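Ticket 847 – left hand drops out partway through a session
Opened by: Heledd Pritchard
Area: Clinilen room, table work
Status: open, workaround in place

Heledd, 9:10
Hi all, me again! The left gripper keeps losing its position in the Wisent software. I'll be going along fine, then the left trace goes flat for a few seconds and jumps back somewhere silly (one time it had my hand under the floor). The right one is behaving. It started Friday, right after the update, and I've had to throw out most of a morning's takes. I restarted the software twice and the whole computer once. No change.

Heledd, 9:45
Narendra asked me on chat if this is the same as ticket 808. I went and read it and I don't think so – that one was both hands going at once, and it was the network. Mine is only ever the left. I've attached the log from take 198, where it happens four times in a row.

Narendra Malhotra, 10:20
Thanks, the log helps a lot. The tracker is losing sight of the marker cube and then guessing. Can you wipe the cube faces with a dry cloth, check that the cube isn't wobbling on its mount, and run the calibration again? Please don't use the spray, it lifts the print.

Heledd, 11:05
Wiped, checked, no wobble. Calibration passed first try. Did three takes and lost the left hand in two of them, so we're better than we were but not fixed. I did notice it goes when I turn my wrist inward to pull something toward me. I used to do that all day on the packing line at Kashindye and never thought about my wrists once! Now I think about them in the shower.

While I'm here, can I ask for something that isn't really a bug? When a take fails, it still counts against my daily total, and the board by the door shows everyone's total. Wenceslao had the same thing in May and ended up staying late to catch up. I like this job, I like it a lot more than the line, and my back agrees. But on the line a jam was the machine's problem, and now a tracking dropout looks like me being slow. Could failed takes get their own column or something?
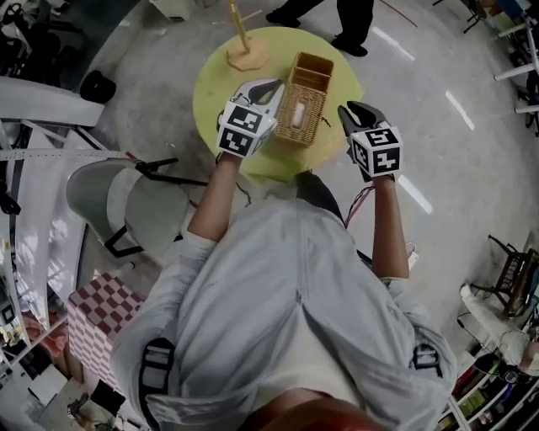 Anyway, back to the wrist thing. I tried keeping my elbow out a bit and turning from the shoulder, and I got through five takes with no dropout. It feels like carrying a tray, and I wouldn't want to do a full shift that way, but it'll get me to lunch.

Narendra, 1:30
OK, that fits. The update made the tracker stricter about how much of a cube face it needs to see. I've put your station back on the old setting. Go back to moving normally and tell me what you get. I've passed the totals question to Evander Yule, who owns the board.

Heledd, 2:50
Moving normally, one dropout the whole time, and it came back in the right place. Elbow says thank you. Please leave this open till I've done a full day on it, and let me know what Evander says about the column.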